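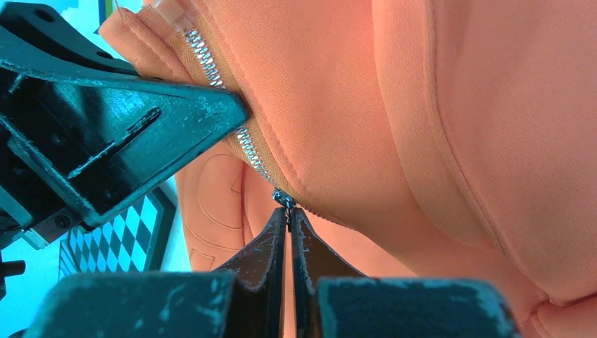 Written by Helmi Seppälä, who runs the Prostwood counter and answers the email

Hi, and welcome to Prostwood! We're a small shop that repairs and sells old film cameras – folders, box cameras, SLRs, the odd twin-lens that somebody found in an attic. I started it with Gopinath Thevar after we kept bumping into each other at the same swap meets, fighting over the same boxes of broken shutters (he usually won).

Gopinath does the bench work. He can take a sticky leaf shutter down to bare parts before lunch and have it clicking again by 4 p.m., and he gets grumpy if you talk to him while he's doing it. I do light seals, film, shipping and all the chatting.

We've got 196 cameras on the shelves right now, and every one has had a test roll through it. If the meter is off, the tag says so. I bought too many duds online myself to do that to anybody else!
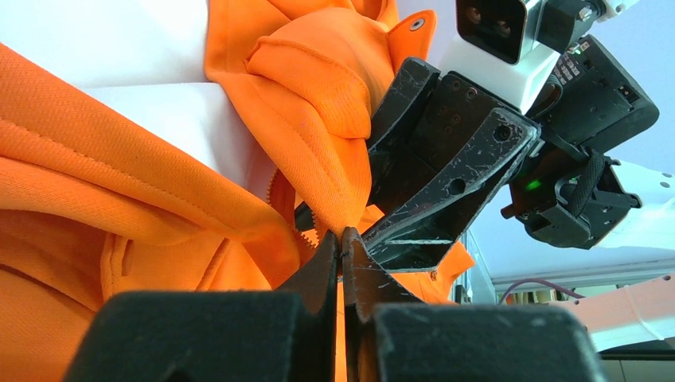 Leena Valtonen joined us in September and has taken over the darkroom in the back. It's tiny, it has one enlarger and a very loud fan, and it fits two people if they like each other. She teaches beginners to print black and white there, and her classes fill up fast, so write early if you want in.

Repairs take 6 weeks at the moment. Yes, I know, but there's only one Gopinath. Cleaning and new seals are much quicker, and you can often wait with a coffee while I do them. 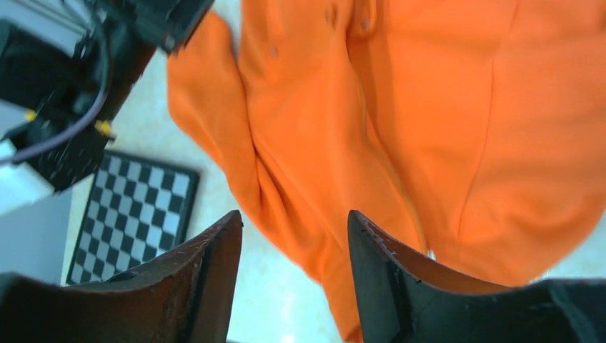

Stopping by

We open at 9 and close whenever the last customer runs out of stories. Bring your camera even if you think it's hopeless – I'll take a look for free and tell you what I'd do if it were mine.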